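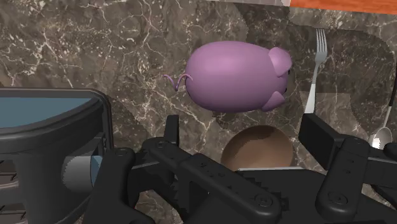
A simulated kitchen counter at Dadard, with the two-fingered gripper open above the marble.

Obinna Bassey is happy to talk about money, which is lucky, as I'd come to ask him how a small shop like Dadard decides what to buy.

"We priced the arm in September and then sat on our hands for a good long while," he says, pouring us both more tea. "The gripper was $1587 and the spare fingertips were another $900, and you do feel that, you really do."

So he and Ebuka Ajayi do their planning in simulation first, with forks and spoons and a plump little pig on the counter. Ajayi wanted 2 arms from the start. "I still do!" she tells me, laughing. "But Obinna's right that we should get 8 months out of one before we go back to Kinar for a second quote."

The bench comes next, and the wiring.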